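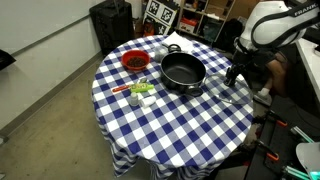
Table with the checkered cloth, pot and glass lid.

26 January 2018

Bivari crawler, notes. The job that looks for live channels with zero viewers stopped overnight again. Last good write was 824 rows, then nothing but timeouts. Restarted by hand, same result after 6 minutes.

Amber thinks it is the paging. The list is sorted by viewers, high to low, so we have to walk all of it to reach the empty channels, and by then half of the cursor tokens are stale. She tried starting a new cursor every 355 pages. Better, but we get duplicates. Dedupe on channel id, not on stream title (I did it on title the first time, which threw out every channel called "test").

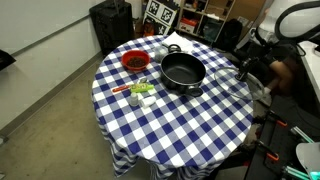 Same table: red bowl, pot, folded white cloth at the back.

Viewer counts lag. A channel shows zero for up to five minutes after someone joins, so the front page sends people to streams that already have company. Ilse Dewulf wants a second check right before the redirect. Costs one extra call per click - fine for now.

Moved the cache to the Dalatby box. Old one on Prerley still running, do not delete the logs yet.

To do: retry with backoff, skip reruns, ask Amber Wuyts for her cursor branch.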